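Mesthorpe Dental Practice
Newsletter, May 12, 2022

Children's mornings are back, and we can't wait!

After a long gap we are bringing back our children's mornings at the Mesthorpe practice, and the whole team is thrilled. If your little one has only ever known us as the place with the masks and the taped-off chairs, this is a lovely chance to start again on a happier footing.

The idea is very simple. For two mornings during the May half-term break we keep the downstairs rooms just for families. There is no drilling, no filling and no rushing. Children can have a ride up and down in the big chair, try on a pair of our gloves (they are far too large, which is half the fun) and count the teeth on Nina, our plush crocodile, who has been through the wash and had two of her teeth sewn back on. She looks very smart again.

If your child is happy to open wide, one of our dentists will have a quick look and tell you how things are coming along. If they would sooner sit on your lap and watch, that is absolutely fine and still counts as a visit. Plenty of our most relaxed teenage patients spent their first appointment hiding in a coat! 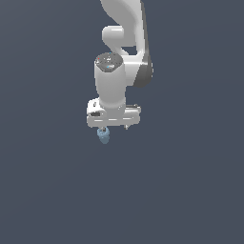
What to expect on the day

Each family gets its own slot, so you won't be waiting in a crowd. Come to the side door on Kolholm Lane, where there is room for pushchairs, and ring the bell. Please leave scooters in the porch. We will show you where to hang coats and then take you straight through.

We start with a chat about brushing. Bring your child's own toothbrush if you can, as it helps us to see the size of the head and how worn the bristles are. A brush that has splayed out flat like an old broom needs replacing, and we see a lot of those. We have spare ones in a drawer for anyone who forgets.

Next comes the part the children love. They chew a small tablet that colours in the plaque they have missed, then have a good look in the mirror. Purple tongues all round! The colour fades over the course of the day, but it does get on cuffs and collars, so please don't send anybody in their best white shirt. Let us know when you book if your child has any allergies and we will check the ingredients with you first.

We finish with stickers, and with time for your own questions. Dummies, thumb sucking, teething, wobbly teeth, the tooth that has come up behind another tooth - ask us anything at all. It is what we are there for.

A few things parents often ask us

When should the first visit be? When the first tooth comes through, or by the first birthday if the teeth are taking their time. Babies are very welcome and are usually the easiest guests of the morning.

How much toothpaste? A thin smear for children under three, and a blob the size of a pea from three upwards. Spit it out afterwards, but don't rinse with water.

Do I still need to help with brushing? Yes, until they are seven or so. Even very independent children tend to miss the back teeth and the gum line. Standing behind them in front of the mirror works well, and singing something silly helps the two minutes go by.

What about snacks? Try to keep sweet things to mealtimes. Dried fruit catches a lot of families out, as it sticks to the teeth for ages. Cheese, plain yoghurt, oatcakes and sticks of cucumber are all good for in between, and so is a nice big glass of water.

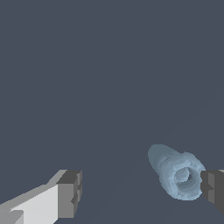 PRACTICE NEWS

The new booking page is up and running. It is made by Cisent and works on a phone as well as on a computer. Choose "Children's morning" from the list, pick a slot and put in each child's name and date of birth. You can book up to 5 children in one go, which should please our bigger families. If you don't get on with it, ring reception and we will gladly do it for you - there is always a person at the other end.

Please also check that we have your right mobile number. Our reminders go out by text the day before, and we have had quite a few come back to us lately.

The upstairs waiting room has had its new flooring laid and the squeaky board by the window has gone at last. Several of you had grown fond of it! The water fountain is being moved to the landing, so bring a bottle with you for now.

Places for the children's mornings are free for all patients registered with us, and brothers and sisters who haven't joined yet can sign up on the same day. Do bring them along.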